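Home | Contents | Chapters | Index | Previous | Next

Search this book Go

Chapter 16
Limits on Approach and Contact in Household Tasks

This chapter sets out the rules for moving a gripper close to fixed furniture: doors, cabinet fronts, shelves and the hardware mounted on them. It assumes the reader has worked through the chapter on joint limits and can read a basic motion log.

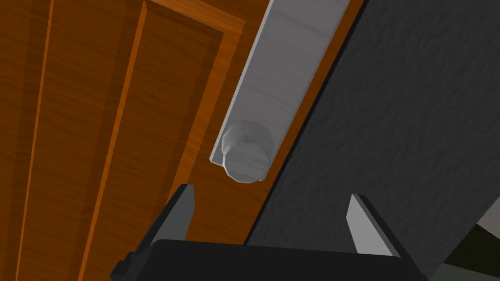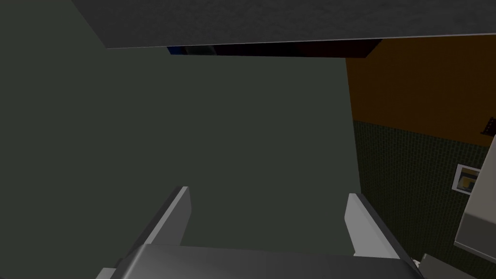 Simulated views, with the gripper fingers spread apart in both.

What is the approach zone?

The approach zone is the space within 100 mm of any fixed surface. Inside it, the Medar course rules cap the speed of the gripper at 50 mm per second, whether the task is run in simulation or on hardware.

16.1 Scope

The rules apply to arms with two-fingered grippers working on furniture that does not move as a whole. A hinged door counts as fixed until the gripper has closed on its knob or handle – after that, the rules for guided motion in section 16.4 apply. Loose items are covered in the next chapter.

16.2 Order of checks

Before entering the approach zone, the controller shall confirm the finger opening, the wrist angle and the clearance of the palm housing, in that order. The palm is often wider than the fingers, and a path that is clear for the fingertips may not be clear for the palm. Overhanging parts need a separate check.

If any check fails, the arm stops and backs out along the path it came in on. A new path may be planned only from outside the zone.

16.3 Records

Each run is logged with the task name, the scene version and every stop. The Jurkside log set, used in the exercises, contains 2082 runs in the Vellex format. Stops are marked by cause. A stop with no cause is treated as a fault and is kept in the set.

This site uses cookies to save your place in the book. Accept Settings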